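Is an 18-month membership at a shared workroom ever a good deal?

Posted in: Money & Contracts > Memberships and Rentals

longseam

I make curtains and Roman blinds for people, mostly people who heard about me from other people. It has been a side job for years and it's slowly turning into more than that. My problem is floor space. I have been cutting on the living room carpet, my knees are done with it, and a full drop for a tall window does not fit between my couch and the wall no matter how I turn it.

So I started looking for somewhere with a long table I could use a few days a month. There is a shared workroom place in town called Londo, in the old Carrilho building behind the bus garage. They have several rooms, and you book them through an app called Jivia. I went to look in March and got the tour and the sales talk in roughly equal amounts.

The price they quoted me is $80 a month. That sounds fine. It sounds a bit too fine, to be truthful, so I asked for the paperwork before I said yes, and the paperwork has more in it than the tour did:

- The $80 rate only applies if you sign for 18 months.
- There is a $500 deposit, "refundable subject to condition of shared areas at exit."
- You get "priority access" to the long-table rooms. I asked what happens if two people with priority want the same morning. The answer was that it has never been a problem.
- Hours are 7 a.m. to 10 p.m. but "subject to building operations."
- Fees may be "adjusted in line with operating costs" with notice. It doesn't say how much notice, or how much adjusting.

I've been burned before. I once had a gym that would only let me cancel by registered letter, and a storage unit whose "introductory rate" lasted about as long as it took me to carry the boxes in. Whenever something is cheap by the month and long by the contract, I want to know who is making the money and when.

The table itself is what's tempting me. 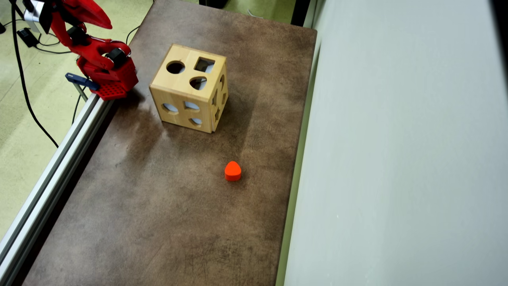 The long brown table at Londo, with the aluminum rail along its left side.

It is long enough that I could lay out a full drop and still have room at the end for the iron and my tin of weights. I'm not tall and the height felt right when I leaned on it. That matters more to me than the free coffee, which they mentioned several times and which I tried, and no.

What I can't work out is whether the contract is normal. I have nothing to compare it with. The woman who used to rent me a corner of her upholstery shop did it on a handshake and never gave me a single piece of paper. The other place I found, Plondari, is farther out, charges by the day with no commitment, and works out to more per visit. I haven't been there yet. The listing says "large work surfaces," and I have learned what "large" means in a listing.

Things I'd like to hear about from people who have done this:

Is a deposit that size normal for what is basically a seat in a room?

Has anyone gotten one of these places to change a clause, or do they just shrug and point at the form?

Is "priority access" worth anything at all?

And does the day-rate place make more sense for somebody with irregular work? Some months I have four orders and some months I have one customer who can't choose between two shades of oatmeal.

I measured up while I was there, so the size isn't in doubt. Everything else is.
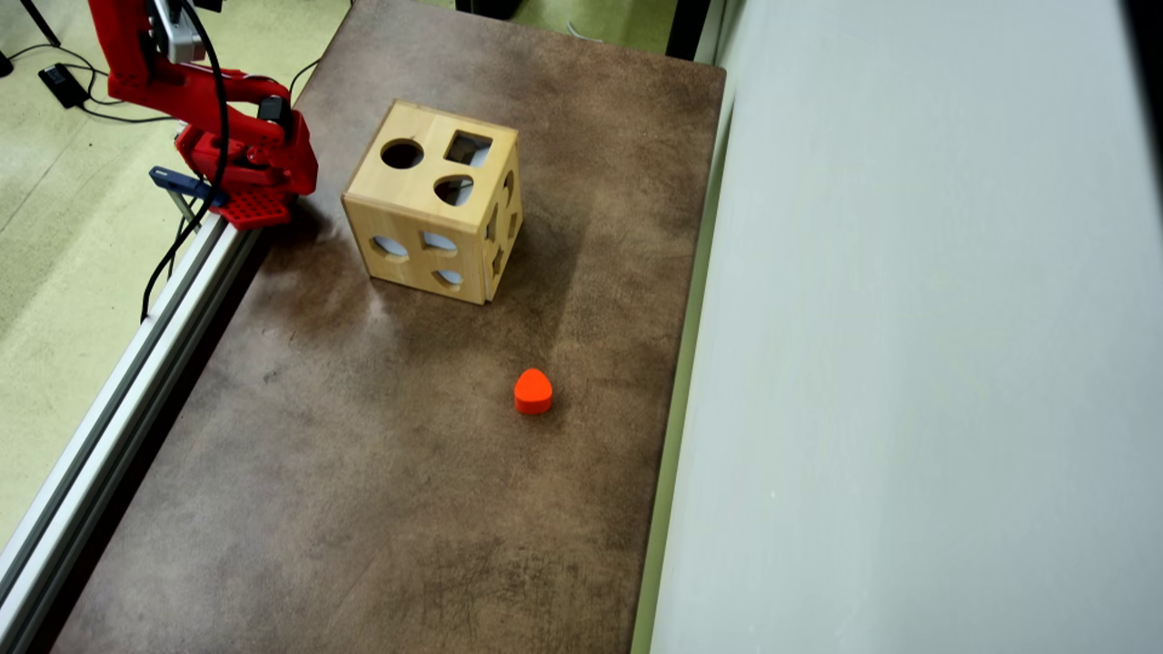

penny_plain

I'd sign it. Eighty bucks is nothing. I pay more than that for parking downtown. If you hate it you stop going.

We had a membership at a pottery place for a while and it was great, nice people, they had a dog. Never read the contract. Never had a problem.

offcuts_and_invoices

With respect to the reply before mine, "if you hate it you stop going" is exactly how these places stay in business. You stop going and you keep paying, all the way to the end of the 18 months. Do the multiplication and look at the total you are promising them. It's $1,440 before the deposit, and it's owed whether you cut one curtain there or a hundred.

I've rented bench space in three different shared shops (I do picture framing) and signed one terrible agreement, so here is my view, for what it's worth.

The deposit. I think $500 is steep against that monthly fee. I've paid one month, and once I paid two. More than six months' worth is a lot of your money sitting in someone else's account. The amount bothers me less than the wording, though. "Condition of shared areas" means you could be charged for a scratch made by somebody you have never met. Ask them to change it to damage caused by you or your guests. If they say that's what it means anyway, good, then they won't mind writing it down. I have found that sentence works surprisingly often. Take your own dated pictures of the room on the day you start, too, and email them to the office so there's a record that they got them.

The fee adjustment. This one would stop me signing. A fixed term is supposed to cut both ways. You promise to stay and they promise the price. If they can raise the price and you can't leave, you've given them something and gotten nothing for it. Ask for either a locked rate for the whole term or the right to walk away if it goes up. I would not accept "we've never raised it." The people who say that are usually telling the truth right up to the month they aren't.

Priority access. If everyone has priority then it's just a waiting line with a nicer name. Open the booking app before you sign. Ask them to show you, on the screen, the long-table rooms for the coming few weeks. If every morning is taken, you have your answer. If they won't show you, you have it as well. I haven't used Jivia myself but every booking system I have used shows a calendar, so "we can't really pull that up" would make me suspicious.

Also ask whether bookings can be canceled, and how late. In my worst place a booking counted as used even if you gave it up the day before, which meant the calendar was full and the room was dark. I would walk past it on my way to the bench I'd been squeezed onto.

Hours. "Subject to building operations" could mean one fire drill a year or it could mean they rent out the whole floor on weekends. Ask what it has meant over the past year. If you do evenings, go and see it in the evening. A tour at eleven in the morning tells you how it is at eleven in the morning.

As for the day-rate place, I'd do this before anything else. Write down how many days you would really have used a table in each of the last twelve months. Don't write what you hope for. Most people I know who did this found the number lower than they'd been telling themselves, me included. Then price those days at Plondari and compare the two totals. If Londo only wins in the months when you're busy, it doesn't win.

And go and see the other place. Bring a tape measure.

selvage_edge

Mostly agree with offcuts, but I'd push back a bit on the deposit. I paid a similar one at a sewing studio and got every cent back, though it took two emails and a phone call. It isn't always a trap. Sometimes it's there to scare off the people who'd leave glue on everything.

A few things for curtains in particular, which a general contract answer will miss:

Ask about ironing. Some shared rooms don't allow irons or steamers on the work tables at all, and some have a limit on what you can plug in at once. Get that one in writing. For you it could make the whole membership useless.

Ask what was on the table before you. I do pale linens, and the one real disaster I've had was a streak of somebody's machine oil along the hem of a finished panel. Now I carry an old flat sheet and put it down first, every time, even if the table looks clean. Especially then.

Ask about storage. A bolt of lining is heavy and it's miserable on a bus. If there's no shelf you can leave things on, add your travel and your back to the price.

I'd also wonder about length versus reach. A long table is lovely until it's so wide you can't get to the middle of the cloth, or you can only stand on one side of it. Walk all the way around before you commit.

longseam

Thank you, this was more useful than the tour. Reporting back, as I always want people to and they never do.

I went back and asked everything on the list. I'll say for Londo that they didn't throw me out.

Irons are allowed, one at a time per room. They wrote that into an email for me. There's a shelf, but it's "first come," which I take to mean no.

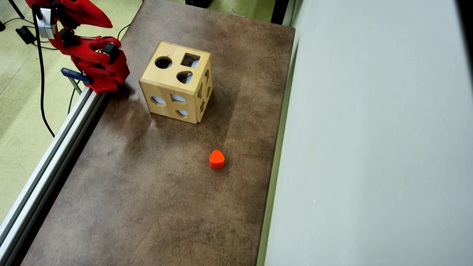 On the deposit, they agreed to the "caused by the member or guests" wording almost before I'd finished the sentence, which makes me wonder why it wasn't there to begin with. They would not lower the amount. On the fee adjustment they wouldn't lock the rate, and they wouldn't give me a way out if it went up. I asked twice. The second time I was told that it's standard language and other members are comfortable with it. I'm sure they are.

They did show me the calendar. Mornings were mostly gone, afternoons were half open, evenings were free. I can live with afternoons, although it isn't what I'd call priority.

Then I did the homework with the months. I'd been telling everyone I needed a table six days a month. Going by my order book it was closer to three, and there were two months where it was none. At that rate Plondari comes out slightly ahead, assuming their tables are what they say they are, and I'm assuming nothing until I've seen them.

So I haven't signed. Londo says the $80 offer is only good until the end of the month. They said that in March, too.

penny_plain

Still think you're overthinking it but good luck with the curtains.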